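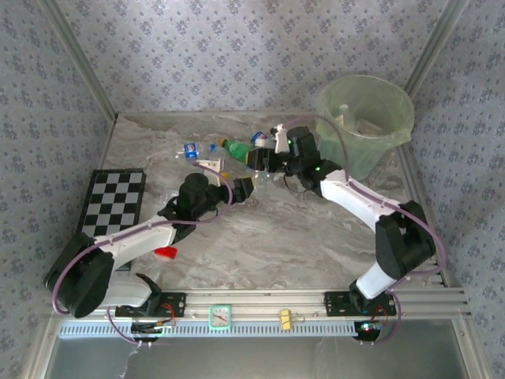 Workshop Tips: Getting More Out of a Two-Arm Bench

If you've got two small arms and a weekend, you can learn a ton about grippers with stuff out of the recycling bin. I've been comparing two sets of fingers on the Grivmont bench (the stock flat ones and a printed pair from Plastorgate), and these are the tricks I keep coming back to.

Start with bottles. They roll, they squash, they're slick, and you already own a pile of them. A bottle lying on its side is a much better test than one standing up, and a can on its side is better still! Mix sizes too. A gripper that's a champ on a soda bottle can be hopeless with a tiny one.

Caps on for the first round, caps off for the second. A capped bottle holds its air and pushes back against the fingers. Take the cap off and the same grip can fold it flat. I run the closing force at 57 percent for capped bottles and drop it until the crunching stops for open ones.

Put both arms on one rail. Mine used to be clamped to the table separately, and every time I bumped one I had to redo the whole calibration. With a shared aluminum rail they stay put relative to each other, and you can slide the pair over without starting again.

Give your cables some slack, then move each arm to the far end of its reach by hand with the power off. Watch the cable the whole way. Mine looked perfect at rest and snagged on the elbow at full stretch. Soft loops on the outside of the arm work great for me, and I leave a bit extra at the wrist for twisting.

Keep a binder clip handy. I know, it's not exactly high tech, but a good clip will hold a note, a loose wire or a bit of tape, and you can move it in a second.

Try a wrist camera before you buy a second overhead one. I went back and forth on this for most of September. The overhead view is lovely for planning a reach, but once the fingers get close they block the very thing you want to see. A little camera near the gripper gives you the neck, the cap, the collar, all the spots where a grip goes right or wrong.
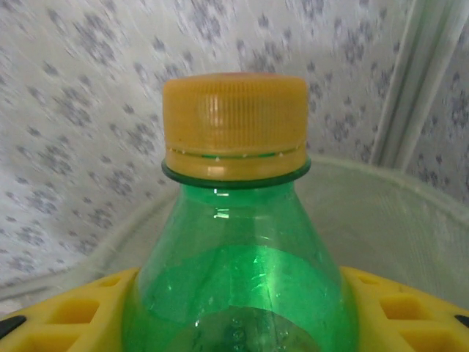 Clear and tinted plastic needs extra attention. Shiny highlights move when the camera moves, and my tracker (I'm using Rama for the vision side) loved to chase them. Aim for the cap first. It's solid color, it has ridges, and it makes a far steadier target than a see-through shoulder. Slow the last part of the approach as well, so you get less blur against a busy background.

For picking up by the neck, close just under the collar. That little flange is a ready-made stop, and the bottle hangs from it nicely even with a light squeeze. The printed fingers beat the stock ones here by a mile!

Write down every grab, even the dumb ones. My log is up to 2,443 tries, and it settled an argument I'd been having with myself over the Kashindye controller, which I'd blamed for slow closing. The slow ones were nearly all from one finger set with a sticky pin.

Wipe the finger pads every 8 runs or so with a damp cloth, let them dry, and check the screws while you're down there.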